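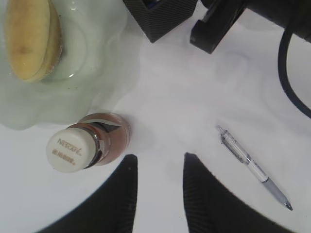 Open day at Sostavwood — who else went?

Started by mossybank, March 28, 2022

mossybank
Well, I finally got myself to one of the Sostavwood open days, after missing the January one with a cold, and I thought I'd write it up while it's fresh for those of you who couldn't make the trip. It's a long walk from the station (take the path by the canal, not the main road, I learnt that the hard way) but they had tea on and everyone was very kind to a retired bookbinder asking daft questions.

The part I liked best was the tabletop arm in the Rorkia room. You stand behind a rope and it picks things up from a white table, ordinary things, the sort you'd find on anybody's desk by the end of the afternoon. A little bottle of Nescafé coffee on its side, a ballpoint pen, a wavy-edged green plate with something yellow on it that I took for half a potato. I stood there for ages! The fingers are black and ribbed and come to a point, rather like a beak, and when they closed on that pen so gently I found I was holding my breath.

They told us it had done 633 pick-ups since the last open day and dropped 2. I'd drop more than that before breakfast.

tinlid_77
Lovely write-up, thank you. I was there in the morning and I have to say I came away less impressed. It was slow, wasn't it? My grandson asked whether it had gone to sleep. And when somebody near me asked if it could stand the bottle up again, the answer was a polite sort of "not today".

mossybank
It was slow, I'll grant you that. I didn't mind, it gave me time to see what it was doing, but I can imagine a small boy feeling differently. Did he get to the Lynch stand? They were letting children drive the little wheeled one round the skittles.

tinlid_77
He did, and he'd have stayed until Easter. No complaints there.

overwinter
I work with packing machines, so forgive me if I go on a bit. I think the speed is a fair grumble but you have to look at what's on the table. A smooth bottle lying on its side wants to roll, a pen is thin and flat to the surface, and food on a glazed plate can slide about. Our line at work does up to 200 cartons an hour, but every carton is the same carton and it arrives the same way round. Put a potato on it and the whole thing stops and somebody has to fetch me.

brackenhill
Sorry, but 633 and 2 dropped? Dropped meaning what? If it closes on nothing and tries again, does that go down as a drop? I asked that very question last time and got a cup of tea instead of an answer.

overwinter
Good question, and I'd want to know as well. We log a miss and a drop separately.

mossybank
I'm afraid I didn't think to ask! The young woman with the clipboard only said "dropped". There was a sheet on the wall with 603 for the time before, but I couldn't tell you how they'd worked it out either.

brackenhill
Then I'll stay grumpy for now — though I'm glad you enjoyed it, and I did like the fingers. Was the Goner display still by the stairs? Half of it was switched off when I went.

tinlid_77
Still there, and all of it running this time. Noisy, mind.

harefoot
Can I ask a practical one? Mum would love this but she can't stand for long. Are there chairs in the Rorkia room, or is it all ropes and shuffling?

mossybank
There's a bench along the back wall, harefoot, and they brought a stool to the front for a gentleman with a stick without being asked. I'd go after lunch, it had thinned out nicely by then. The lift is round the side past the bicycle racks, and you have to ring for it.

harefoot
That's really helpful, thank you. We'll bring a cushion and come on the next one.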